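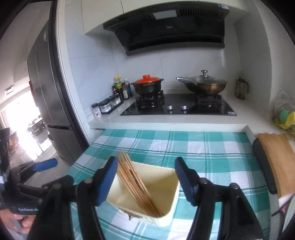
Pincombe chopstick box in cream, on the Horno check tablecloth.

Search our store Search Popular: utensil holders, tablecloths, lunch boxes

Kitchen > Storage > Cutlery & Chopstick Boxes > Pincombe Chopstick Box

Pincombe Chopstick Box — Cream

The Pincombe is an open-topped box for chopsticks and small cutlery, meant to live on the table or on the bench beside the cooktop. It has rounded corners, a smooth inside and a ridged outside, with a decorative bronze-toned fitting just under the rim. The colour is a soft cream that leans towards yellow, so if you are matching it to bright white crockery, please order a colour swatch first.

There is no lid. We get asked this a lot. The box is lower than a standard set of chopsticks is long, so they are stored at a slant with the top ends resting over the far rim. You can pick up a pair without touching the rest. Shorter items such as soup spoons sit down in the bottom of the box, underneath or beside the chopsticks.

Most customers keep the household's everyday chopsticks in one half and leave the other half free for spoons, or for whatever gets put out at dinner time.

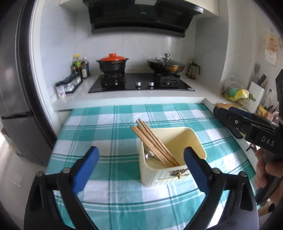 The ridges on the outside give you something to hold when your hands are damp. They do collect flour and cooking grease if the box is kept right next to a wok, and a soft washing-up brush run along the grooves will clear it. Wash by hand in warm soapy water and dry the fitting with a tea towel afterwards. We don't recommend the dishwasher for this model, as repeated cycles will dull the fitting.

Let wooden chopsticks dry fully before they go back in. The base has no drainage holes, so any water that runs off them will stay there until you tip it out. If you want something to drain straight from the sink, look at the Zou drying caddy instead — it has a slotted base and a separate tray.

What you get

One Pincombe box, cream, fitting attached
One care card
Chopsticks, spoons and tablecloth are sold separately

Colour: cream only at present. Sage is due in November.
Stock code: PC-87
Warranty: 3 years on the box, 11 months on the fitting

Using it with the Horno tablecloth

The Horno is our green, teal and white check, with broad squares and narrow stripes running through them. It comes folded and will show creases when first opened. A warm iron on the reverse side takes most of them out, and the rest drop after a wash or two. Wash cold with similar colours. The box has a flat base and can go directly on the cloth, but hot pots need a trivet.

Delivery and returns

Orders are packed at our Cornotley warehouse. Boxes go out in a moulded cardboard sleeve. If yours arrives chipped or the fitting has come away, send a photo to Hannelore Haberkorn in customer service within 10 days and she will organise a replacement. Keep the sleeve until this is sorted out.

Change-of-mind returns are accepted on unused items. Postage back to us is at the buyer's cost.

Page details and stock checked 28th October.

We use cookies to remember your basket and to see which pages are visited. Accept Manage settings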